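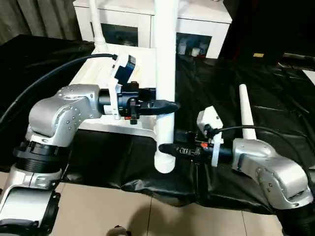
So what do you do at a robot open day if you don't know a thing about robots? Mostly stand around, ask the people running it whatever pops into your head, and drink the free coffee. Worked great for me.

Search posts and people

Went to the Fovano open day in Prullville this afternoon and I have THOUGHTS, so mute me now if you need to. Parking was a mess. Got there at 2 and ended up way out behind the tile warehouse.

First surprise — they let you stand pretty close. I figured it'd be glass walls and safety vests, but you just walk in, sign a sheet, and somebody hands you a sticker with your name spelled wrong.

The whole demo was furniture. Two arms and a white plastic chair with legs that go on and off. I put together a patio set last summer with one bad knee and a lot of cussing, so I was rooting for them pretty hard.

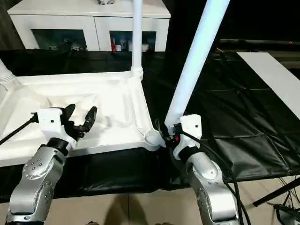
And I asked the dumb question, which was why not just have a person do it. The woman at the front didn't even blink (she must get it all day). She said the chair is practice. Legs and sockets are a pain for a machine, and if it can learn to line those up it can learn plenty of other stuff.

They've logged 3,106 tries at the leg thing so far!! I wrote that number on my hand. I don't think I've tried anything 3,106 times except maybe quitting sugar.

The system they run it on is called Gresis. I kept hearing "grease us" and was too embarrassed to ask until I saw it printed on the handout.

Also there's a second outfit sharing the building, Løken, and they had a table by the door with pamphlets on warehouse sorting. Nice folks, good cookies, I didn't understand one word of it.

My favorite part was how quiet the crowd got. There were little kids in there and even they hushed up when a gripper went in toward a leg. It's slow! You find yourself leaning.
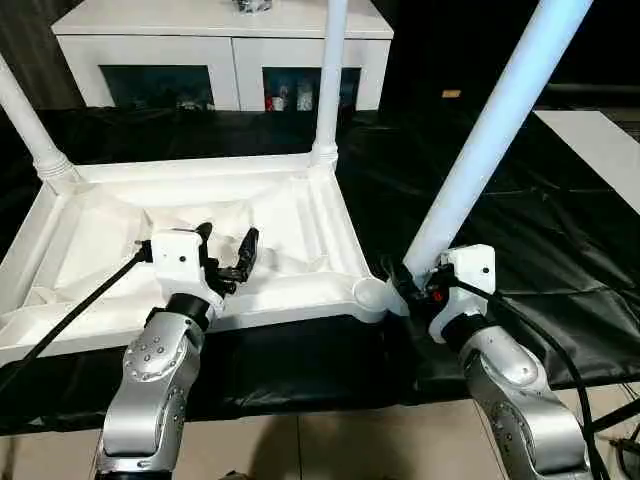
Prullville Porch Lady replied that she went in the morning and thought the whole thing was way too slow, and she could have built a dining set while she waited. Fair. But could you do it with two fingers on each hand? I'd like to see that.

Anyway they're doing another one in October, 70 spots, and the sign-up sheet only had 10 names on it when I left. I'm going back and I'm parking closer this time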